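Small dark speck in a pale wood tabletop – sand or leave?
Last updated: 2 July 2025

hmelnyk_w
Light wood top, wavy grain, smooth finish. There is a speck near one side, like a pen dot, with a pale smudge next to it.
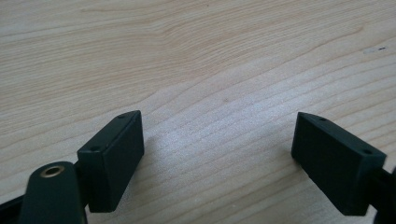 I have tried a damp cloth and a plastic scraper. No change. Next option is 215 grit on a block, then a coat of Pevum oil.

chan_n
Do not sand one spot. You will get a dull patch that shows in any glare. Alcohol on a cotton swab first, 2 minutes, then wipe along the grain.

hellstrom8
Disagree on alcohol. If the finish is shellac it will soften. Test under the top before touching the face. 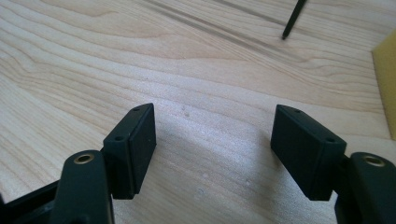
Pale wood with this much figure also hides small marks well. I would leave it.

chan_n
Fair point on shellac. Test first, then.

hmelnyk_w
Test it is. Second question: a small black wire dish rack stands on this top, and the sponge gets used there too.
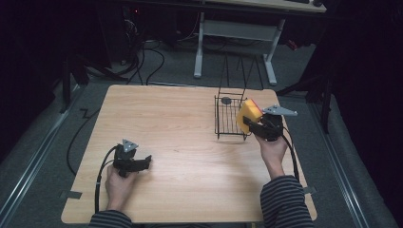
Is bare metal on the finish a problem long term?

flora_mac
Wire feet trap water. Put a tray under the rack and keep the red scouring side of the sponge off the wood – it will scratch any oil finish, Pevum included.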